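Guest Room and Linen Check – Collico House, September walk-through
Done by: Liam Tierney
Copy to: Ruoxi Zeng
Started 2 p.m.

Okay, same list as last time, same order, with my notes typed up under each item. I've put OK, FIX or WATCH next to everything so you can skim if you're in a rush. Most of it is fine!

DOORS AND WAYS OUT

1. Door opens all the way, nothing stored behind it – OK
The folding luggage rack has moved to the closet, so the door goes right back to the wall now. Please keep it there.

2. Clear walking path from bed to door at night – WATCH
I walked it with the lights off and caught my toe on the corner of the rug. I've turned the rug so the long side runs along the bed. If it creeps back we need a better pad under it.

3. Window opens and locks – OK
Stiff, but it opens. A little candle wax on the track would help and I didn't have any on me.

HEAT, SMOKE AND POWER

4. Smoke alarm tested – OK
Loud. Very loud. Sorry to whoever was napping across the hall.

5. Space heater has three feet clear on all sides – FIX
It was parked right up against the curtain, switched off but still plugged in. I unplugged it and moved it under the shelf for now. Either the heater gets a permanent spot on the other wall or it leaves the room, and I'd vote for leaving.

6. Outlets and cords – FIX
The bedside lamp cord was pinched behind the headboard. I freed it up and looked it over and I don't see any damage to the jacket, but the plug sits loose in the wall. The outlet wants replacing. Until then please don't use it (I put tape over it, so you'll see which one).

7. Bulbs match the fixture rating – OK

FURNITURE

8. Bed frame bolts tight – OK
Gave each one a quarter turn. The squeak is better, though I won't swear it's gone.

9. Slats in place – OK

10. Tall furniture anchored – WATCH
The Tromutberg wardrobe has its strap on, but only one of the screws is biting into anything solid. It held when I pulled on it. I'd still like somebody with a stud finder to redo it before we have a family with little kids in there.

BED AND LINENS

11. Mattress seams and edges – OK
Flashlight along every seam, all four sides, and the underside as far as I could lift it. No spots, no shed skins, nothing. I put the purple sheet back on before starting on the clothes and throws, and I like having it for this. It's a plain color, so you notice anything that drops off whatever you're sorting.

12. Sheet condition – OK
Soft, no thin patches, elastic still has a good grip at the corners.

13. Knits and loose textiles: check seams, snags, loose threads – WATCH
I always do these one at a time on the bed, and I lift the folds too. Most of the stack was in good shape. The white-and-gray knit with the black flecks is the one I'm holding back. Fine for wearing, but loose threads get caught on the bed bolts and in zippers, and that's how a little pull turns into a big one. Ruoxi, could you look at it before it goes back in the drawer? You're much better with a needle than I am.

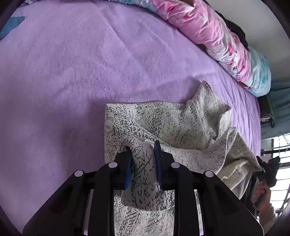 Item 13: patterned knit on the purple sheet, pale threads loose at a seam.

My advice is to work the threads back through to the inside and stitch them down. Please don't snip them flush. I did that to a scarf once and it came apart in my hands a week later.

14. Drawer liners and mothballs – FIX
There were old mothballs in the bottom drawer and the smell was getting into everything. I bagged them and took them out. If we want something in there, cedar blocks will do, and they go in a cloth bag where a toddler can't get at them.

15. Spare blankets off the floor – OK

STILL OPEN

Outlet by the bed (me, I'll call this week).
Heater: keep it or lose it? Ruoxi to decide.
Wardrobe strap – second screw.
Loose threads on the knit, see item 13.
Wax for the window track, whenever somebody thinks of it.

I didn't get to the hall closet. The key wasn't on the hook, so that one carries over to the next round, and if you have the key in a coat pocket please put it back!

– Liam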